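Search this site Search

We use cookies to remember your settings. Accept / Manage

# Clunda table-clearing set: README

Posted April 6, 2021 by Elínborg Eyvindsson

Clunda covers the end of a meal: plates on a table, leftovers on the plates, crumbs wherever they fell, and a sponge. It was put together at Valstead in February and holds 221 sessions. Each session has its own folder with the pictures and a text file called `notes.txt`.

## What is on the table

The table is wood with a strong wavy grain. Crockery is plain and in single colours, such as mint green and yellow. A large round black tray with a raised rim is used under the plates in many sessions. Crumbs show up well on it, but the gloss can throw reflections that look like marks.
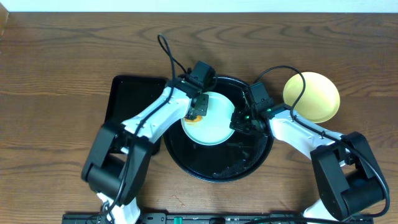 Soiling is graded by hand on the following scale:

- `0` clean
- `1` crumbs only, dry
- `2` a single spot or stain
- `3` smears across the eating surface
- `4` heavy residue, needs soaking

Grades go by plate and the tray is graded separately. A clean plate on a crumby tray is `0` and `1`, in that order. If a stain is on the rim, add `r` after the number. Version 7 of the notes template left out the tray grade, so use version 8 or later if you are adding sessions.

Sauce gave us the most trouble. Red and orange sauces are easy to see on pale plates, but the faint tint round a smear is hard to grade, and bright spots from the lamp get taken for bits of food.

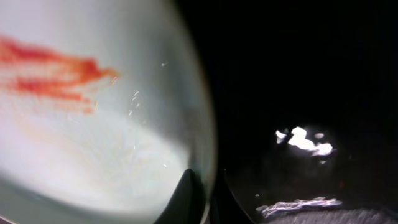 Baldur Riis wrote to say that he would count the tint as part of the smear, as it is the bit that gets left behind when someone wipes in a hurry. Þórey Thoroddsen disagreed and wanted it left out. For now the tint counts if you can see it without zooming in.

## Sponges

Sponges are the two-layer kitchen sort, foam on one side and scouring pad on the other. Put the side used in `notes.txt` as `foam` or `pad`. Worn ones were kept in use until the pad started to come away. Cloths were tried in 11 sessions and are in the folder `cloths/`.

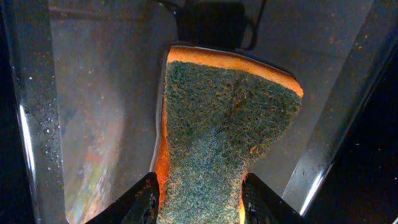 *Two-layer sponge, green scouring side showing.*

## Known gaps

- No cutlery or glasses.
- No patterned plates.
- Grades for the Skenis sessions were done by Svend Stougaard alone and have not been checked.

Corrections to Elínborg, with the session number in the subject line.

Sign up for our newsletter Enter your email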